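Clironus Teaching Station
Set-Up and Operation Guide

Section 4. Recording a Picking Task by Hand Guidance and Remote Control

4.1 Purpose of this section

This section describes how to record demonstrations of a bin picking task on the Clironus teaching station. In a demonstration, the operator moves the arm through the task, either by guiding it by hand or by driving it from the remote handset. The station records the arm position, the gripper commands and the camera view together, and the training software uses these records at a later stage.

The operator must have completed Section 2 (Safety) and Section 3 (Power-Up and Homing) before starting. Trainees at the Sodcombe and Plistemthorpe sites may record demonstrations only when a qualified operator is present at the station.

4.2 Choosing a teaching mode

Two modes are available.

Hand guidance. The operator holds the arm at the guide handle and moves it directly. The arm supports its own weight and follows the operator's hand. Use this mode for setting approach heights, for teaching the drop position and for slow work along the bin walls.

Remote control. The operator stands outside the marked zone and moves the gripper with the handset. Use this mode for all grasp recordings. The operator's hands do not enter the camera view, and the recorded forces at the gripper are those of the grasp alone.

CAUTION: Do not change modes while the gripper is holding an object. Release the object over the bin, raise the arm to the travel height and then change modes.

4.3 Preparing the bins

1. Confirm that the arm is at the home position and that the mode switch is set to HOLD.

2. Place the two bins side by side on the work surface with their long sides parallel. The bin nearer the fixed camera is the source bin. The other is the destination bin.

3. Clamp the bins together at the corner where they meet. Tighten the clamp until neither bin shifts when pushed firmly by hand.

4. Check that the clamp bar and handle lie outside the working path of the gripper. If the path must pass over the clamp, raise the travel height in the task file.

5. Empty both bins. Remove dust and fragments left from earlier work. Scratches and worn patches on the bin floor are acceptable and need not be reported.

6. Place the objects for the session in the source bin. Use the object list issued with the task file. Do not substitute objects of a similar shape.

7. Vary the arrangement between recordings. At least one object should lie clear of the others, and the remainder may touch or overlap.

NOTE: Objects resting against a wall are harder to grasp than objects on the open floor. Both cases are required in a complete session.

4.4 Checking the arm and gripper

1. Inspect the hose along its full length. It must have enough slack to follow the last joint through its range of motion, and it must not hang below the gripper fingers.

2. Confirm that the tie holding the hose at the joint is closed.

3. Check that loose wires near the gripper are held away from the fingers. Secure any wire that can reach an object in the bin.

4. Open and close the gripper fully from the handset. Stop if either finger hesitates or moves unevenly, and refer to Section 7 (Faults).

5. Lower the open gripper slowly over the source bin and confirm that the fingers clear the bin walls on all four sides.

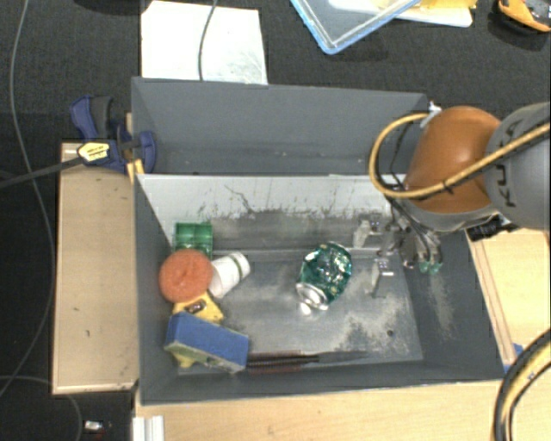 Figure 4-1. Gripper over the source bin, with objects grouped at the left wall.

4.5 Teaching the reference positions

The task file requires three reference positions. These are taught once for each bin placement and must be taught again whenever a bin is moved or the clamp is released.

1. Set the mode switch to GUIDE. Wait for the steady tone.

2. Take hold of the guide handle with one hand. Keep the other hand on the enabling switch.

3. Move the gripper to a point above the center of the source bin, clear of all walls. Press STORE to record position A.

4. Move the gripper across the shared wall to a point above the center of the destination bin. Press STORE to record position B.

5. Lower the gripper in the destination bin to the height at which objects are to be released. Press STORE to record position C.

6. Raise the arm to the travel height and set the mode switch to HOLD.

WARNING: Keep fingers away from the space between the gripper and the bin wall. Releasing the enabling switch stops the arm, but the gripper keeps the last command it received.

4.6 Recording a grasp by remote control

1. Leave the marked zone and take up the handset. Set the mode switch to REMOTE.

2. Select the task file on the station display and enter the session code.

3. Press RECORD. The indicator turns red when recording has begun. Do not move the arm before this point.

4. Drive the gripper to a position above the chosen object. Turn the wrist so that the fingers close across the narrower side of the object.

5. Lower the gripper at slow speed. For an object that lies at an angle, align the fingers before the final descent. Large corrections made close to the floor are difficult for the training software to use.

6. Close the gripper. Pause until the grip reading on the handset is stable.

7. Raise the object straight up to the travel height, then move it over the shared wall to position B.

8. Lower to position C and open the gripper. Raise the arm again.

9. Press END. Mark the recording as SUCCESS, DROP or MISS.

Repeat steps 3 to 9 for each object. A standard session contains 11 recordings. Failed grasps should be kept and marked correctly. They must not be deleted at the station.

NOTE: Soft items such as sponges may remain compressed between the fingers and release late. Keep the gripper open for a full pause before raising the arm, and confirm release on the camera view.

NOTE: Shiny objects may produce bright reflections in the camera view. If the outline of an object is difficult to follow on the display, reduce the overhead lighting by one step and begin the recording again.

4.7 Objects that cannot be reached

If an object lies too close to a wall or beneath other objects, proceed as follows.

1. Attempt the grasp once from the normal approach.

2. If the grasp fails, remove the covering object first and record that grasp in the usual way.

3. If the object remains out of reach, use the side of one finger to move it toward the open floor. Select ASSIST on the handset before doing so, so that the movement is labeled separately.

4. If contact with the wall triggers a protective stop, do not drive the arm farther in the same direction. Clear the stop, raise the arm and end the recording as MISS.

CAUTION: Do not reach into the bin to rearrange objects while the mode switch is set to REMOTE. Return the arm to the home position and select HOLD first.

4.8 Ending the session

1. Return the arm to the home position and select HOLD.

2. Review each recording on the station display. Confirm that the result mark agrees with the camera view.

3. Add a written remark to any recording in which the arm was stopped or the bins moved.

4. Select TRANSFER. Leave the station powered until the transfer message clears.

5. Return the objects to their storage container and check them against the object list. Report missing or damaged objects to the site office.

6. If the bins are to remain in place for the next session, leave the clamp fastened. Otherwise, release it and clear the stored reference positions from the task file.

Service inquiries for the arm mount, the gripper fingers and the hose ties should be sent to Başaran through the site office, quoting the station number printed on the control cabinet.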